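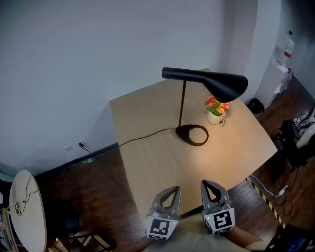
Hilstead House - room and common parts safety check
Date of check: 2013-06-02
Checked by: Carleen Costigan
With: Jairo Flores (keys, ladder, second opinion)
Last check: November
Copies to: Fidelina Huaranga, Deisy Cáceres, kitchen noticeboard

Key: OK = fine. ACT = somebody needs to do something, and the name is in the comment. WATCH = fine for now and I don't trust it.

FRONT DOOR AND HALL

1. Front door opens from inside without a key. OK
The thumb turn is stiff but a tired person with a suitcase managed it while we stood there.

2. Hall clear of obstructions. ACT
Two bicycles, one pushchair, a bag of compost. The compost was there in November and has its own parcel resting on it now. Fidelina to write to all rooms again. I suggest a shorter letter than last time.

3. Doormat flat and not a trip hazard. WATCH
Curling at the left corner. Jairo stood on it for a while and it curled back.

4. Fire action notice displayed and readable. ACT
Displayed, yes. The assembly point is given as "the car park behind Villanueva", which has had a row of shops on it for as long as I've been coming. Deisy to print a new one saying the bus shelter side of the green.

STAIRS AND LANDINGS

5. Handrail secure, full length. OK
Top bracket was refixed after the last check. Lovely job. Somebody has since hung a coat on it.

6. Stair carpet fixed, no loose edges. ACT
Fourth tread from the top. You find it with your toe. Jairo has tacks.

7. Landing lights work and switch off by themselves. WATCH
They work. First floor stays on for long enough to find your door, second floor for long enough to find the wall. Timer needs turning up a notch.

8. Emergency lighting, monthly test written up. ACT
The log book has neat entries up to March and then a shopping list. Test done today and all fittings came on. Please write the next one in the book, under the onions if need be.

FIRE DOORS

9. All close fully on their own from any angle. ACT
Rooms 2 and 5 stop a hand's width short. Room 5 had been helped along by bending the latch. Closers to be adjusted, latch to be replaced. Yesenia Lozano is booked to do both.

10. None wedged open. ACT
Kitchen door, held by a 3 kg tin of chickpeas. I removed it. It was back when we came down from the second floor. Deisy says a proper hold-open device that lets go when the alarm sounds is being priced, and I would like it priced faster.

11. Seals and strips undamaged. OK
Some paint on the strip at room 4. Scrape it off next time anyone is passing with a scraper.

ALARMS AND EXTINGUISHERS

12. Panel healthy, no faults showing. OK
Green light. Serial ending 964, written here so I can stop going back to look.

13. Smoke detectors uncovered. ACT
Room 6 had a shower cap on it. Removed, and a conversation was had. The tenant's view is that it goes off when he makes toast. My view is that he shouldn't be making toast in a bedroom. See 20.

14. Heat detector in kitchen tested. OK
Loud enough to end a telephone call next door.

15. Sounders audible in every room with the door shut. OK
Jairo stood in each room and shouted "yes". I could hear him as well, so sound insulation is another matter for another form.

16. Extinguishers in place, pin in, gauge in the green. WATCH
All in place. The second-floor one is being used as a hat stand, which at least means people know where it is. Service label runs out in November.

17. Fire blanket by the cooker. OK
Still in its holder, moved away from directly above the hob as asked. Thank you to whoever did it.

ROOMS - ELECTRICAL

18. Sockets and plates secure, no cracks or scorching. ACT
Room 3, socket by the window, cracked across one corner. Taped off. Electrician needed, not more tape.

19. Extension leads: one per outlet, none plugged into another. ACT
Room 1 had a chain of three leading to a single phone charger. I have never seen a charger so well travelled. Two removed and left on the bed with a note.

20. No cooking appliances in bedrooms. ACT
Toaster, room 6. Sandwich press, room 2, under a towel. Both to go to the kitchen by the end of the week.

21. Desk and bedside lamps: plug, lead, shade and stability. OK
Looked at plugs and leads, gave each one a gentle push. General reminder for the noticeboard: leads go along the wall where possible, clothes do not go on shades, and a lamp that wobbles comes to me before it goes over.

22. Heaters clear of bedding and curtains. WATCH
Room 4 curtains are long and the heater is short. Tie-backs would do it. Claneo catalogue, if Fidelina still has the account.

KITCHEN AND WATER

23. Gas certificate current and on show. OK
On show behind the calendar. Moved to in front of the calendar.

24. Hot water at kitchen tap. WATCH
It took 81 seconds to run hot. No hazard in that, but people give up and boil kettles, and then carry them about.

25. Window above sink opens and stays open. ACT
Opens. Stays open with a spoon. Stay to be replaced, spoon to be returned to the drawer.

26. First aid box stocked and in date. ACT
Contents: a great many safety pins, one eye patch, a takeaway menu. Deisy to restock.

OUTSIDE

27. Bins away from the building. OK
A full stride further than before. Progress.

28. Back gate opens outwards, unlocked from inside. ACT
Bramble. Jairo got through it and has the scratches. Needs cutting back before anyone has to do it in slippers.

Comments added later

Fidelina: Letter gone out. Compost claimed by room 4, who says it is for tomatoes.

Yesenia: Room 5 latch is a Plarkia one and they've changed the size. Have ordered 3, as the others will go the same way. Room 2 closer done, please don't oil it.

Deisy: First aid box done. Who keeps putting safety pins in?

Jairo: Stair tread done. Mat has curled again.

Carleen: Chickpeas seen in doorway.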